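Why Do Some People Wear Glasses?
From the Farnell Eye Clinic children's pages
5 March 2020

Have a look round your classroom, or round the table at tea time, and you will probably spot somebody wearing glasses. Perhaps it's you! Glasses are so ordinary that we hardly notice them, and yet they are doing a rather clever job every minute of the day. To see what the job is, we need to go right inside the eye – it doesn't hurt, we're only going in our heads.

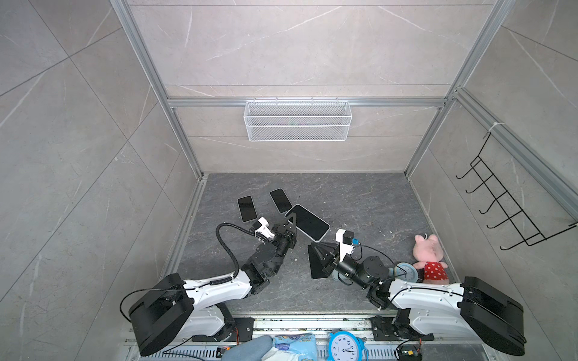

How light gets into your eye

When you look at a tree, light bounces off the tree and some of it travels into your eye. It goes in through the black dot in the middle, called the pupil. The pupil looks like a spot of paint, but it's really a hole! Over the top of it is a clear, curved window called the cornea, and just behind it is a squashy little lens.

The cornea and the lens both bend the light, so that it all comes together neatly at the back of your eye. The back of the eye has a thin lining called the retina, and its job is to turn light into messages and send them off to your brain. Your brain then says "Tree!" and you carry on with your day without having noticed any of it.

When the light lands in the wrong place

Eyes come in slightly different shapes, just as feet and noses do. If an eyeball is a tiny bit too long from front to back, the light comes together too soon, before it has reached the retina. Things close to you look nice and sharp but things far away go fuzzy.

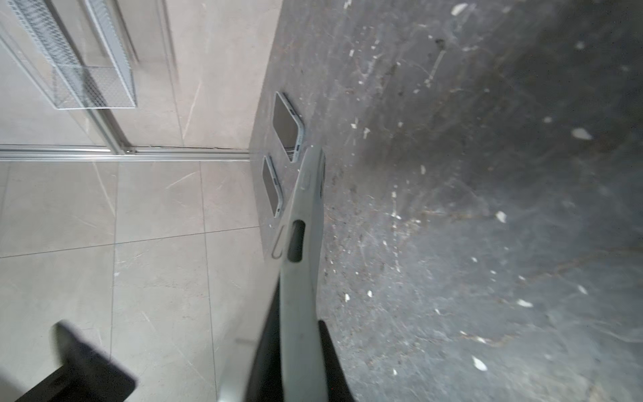 People call that being short-sighted. You might be able to read a book at 30 centimetres perfectly well and still have no idea what is written on the board. Being long-sighted usually happens when the eyeball is a little too short. The lens then has to work extra hard, especially for close-up things like reading, and you can end up with tired eyes or a headache.

There is one more you may hear about, with a very long name: astigmatism (say it "a-STIG-ma-tizm"). It usually means the cornea is curved a bit more one way than the other, more like a rugby ball than a football, and things can look smudgy both near and far.
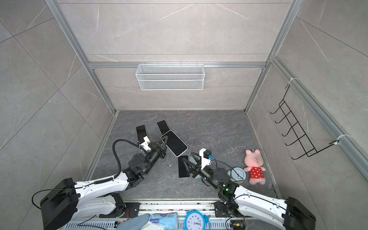
Will wearing glasses make my eyes lazy?
Glasses don't make your eyes weaker, however often you wear them. They bend the light a little before it gets to your eye, so that it lands in the right place. When you take them off things may look fuzzier than you remember, but that's only because you've got used to seeing clearly.

What happens at an eye test

You'll sit in a big chair (at our clinic it goes up and down, and yes, you may have a go) and look at a chart of letters or pictures. If you don't know your letters yet, that's quite all right, you can match shapes instead. You might also wear some funny heavy frames while different lenses are slotted in and out, and be asked which one looks clearer. "They look the same" is a perfectly good answer. 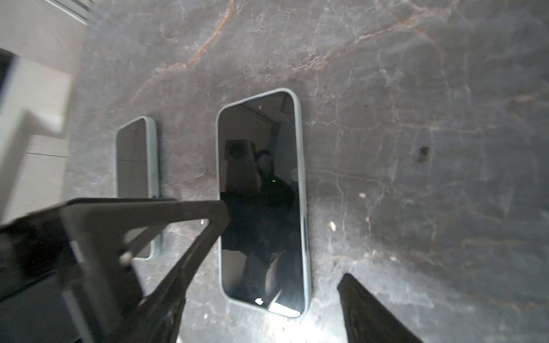 Something to try at home

Hold up one finger at arm's length and look hard at it. Now, without moving your finger, look past it at the wall. Did your finger go blurry? That was your lens changing shape, and it can do it faster than you can say "spectacles".

If you'd like to see more, the Ellery Museum has some 2,000 pairs of old glasses, and the tiniest ones are in the drawers by the stairs. And if the board at school looks fuzzy, or you keep squinting at the telly, do tell a grown-up, who can book you an eye test.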